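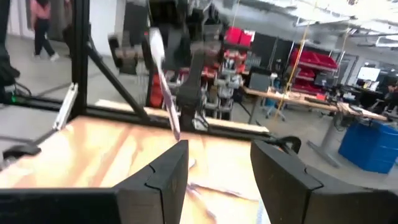 Handover set, Kirnton workshop

This gallery goes with the two-arm handover examples recorded at Kirnton in April. One arm picks up a household item and offers it, the other takes it and puts it down on the table. An operator drives both arms by hand for every run, and the learning system gets the camera streams together with the joint positions. We recorded 334 runs and kept 249 of them after review.

Pictures in the gallery come from the wrist cameras. Colours shift a little between the two arms, as the white balance was left on auto for the first part of the work. It was fixed later and the older runs have not been corrected.

View from the receiving arm
Fingers open, with the long white and pink utensil held out by the other arm. The utensil is labelled "long handle, soft end" in the item list. Light bounces off the tabletop at this angle, and we left it in.

Notes on the runs

Each run starts with both arms at their rest positions and ends once the item is on the table and both sets of fingers are open. Runs where the item was dropped are kept in a separate folder and are not part of the 249. If the operator let go early but the second arm still had hold of the item, the run counts.

Long items were harder to drive than short ones. The receiving fingers have to line up with the handle or the end, and from the wrist view it is hard to judge depth. Operators were allowed to stop and try the approach again up to 3 times before the run was scrapped.

People walk through the background in plenty of the runs. Faces are blurred in the shared copy.

Files

The runs are stored in the Sineo format, one folder per run, with a text file giving the item name and the operator's number. The Trukar export is smaller and has only 222 runs, as it leaves out anything recorded before the white balance was fixed. Use the Sineo copy if you need the full set.

Item names follow the Bùi list, spelled the way they are there. Please report mislabelled runs by folder name, and say which copy you were using.

Next gallery: drawers and lids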